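Moving my coins off the exchange, finally

I have been putting this off since December. My whole crypto balance, which is not large, was sitting on one exchange because that was where I bought it and I never got around to doing anything else.
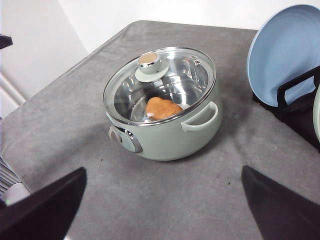
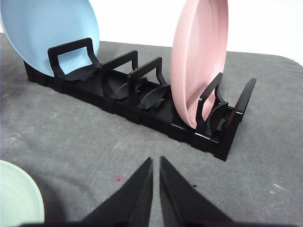

Starkesdale Home Cooks & Makers Club - members' blogs

I started buying small amounts of Bitcoin and Ether a couple of years ago, $100 at a time. The exchange was easy to use and I had no complaints. Then a smaller one called Remley, where I had a test account with almost nothing in it, stopped withdrawals for nine days. They came back and everyone got paid as far as I know. It still bothered me. I could see a balance on the screen and the button next to it was gray.

So I bought a hardware wallet. I went with the Tymoshchuk because it has a screen big enough for me to read a full address without scrolling. The setup took most of an evening. You write down the recovery words, then it makes you type them back in, and I got one wrong because my handwriting is bad. I did the whole list over in block letters. One copy is at home and one is in a safe deposit box at the bank.

The first transfer was a small one, $2 worth of Ether. The network fee was more than that, so in a sense it was a silly thing to do, but I wanted to see it land before I sent anything that mattered. It showed up in a few minutes. After that I sent $500, waited, and then sent the rest. The last piece was $948 in Bitcoin, and it sat unconfirmed for about an hour. I had picked the low fee - my own doing.

A few things I would do differently. I would check the exchange's withdrawal limits first. Mine had a hold on newly added addresses that I didn't know about, and I had to come back the next day. I would also download my trade history before moving anything. The file I got has all the transfers mixed in with the purchases, and Justness, the tax program I use, read two of the transfers as sales. I fixed them by hand.

I left a little on the exchange for the monthly purchase, which still runs on its own. When that builds up I'll move it over too, probably twice a year given the fees.

Next I need to figure out whether to stake the Ether. I've read a few guides and they don't agree on much, so for now it stays where it is.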